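Sorting secondhand alphabet blocks

Most guides to used wooden blocks tell you to soak them in vinegar. I don't buy it. Bare wood swells, printed faces can lift, and you end up with a drying rack full of fuzzy corners.

Step 1. Tip out a handful

Skip the full tub. My Hegarty set claimed 46 blocks on the lid – I wouldn't trust a lid. Work on a plain tabletop with a few blocks at a time, and look at the printed faces before you wipe anything.

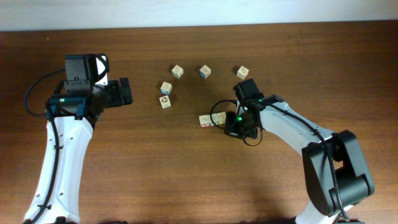 Step 2. Wipe, don't soak

Use a cloth wrung out hard. Go over each face once, then dry it straight away. The Vosto spray people recommend did no more for mine than water.

Step 3. Sand only the splinters

300 grit, edges only. Stay off the pictures and letters. "Refreshing" a printed face just removes it.

Step 4. Leave them overnight

Spread them out with gaps between. Put them back in the tub when the wood no longer feels cool.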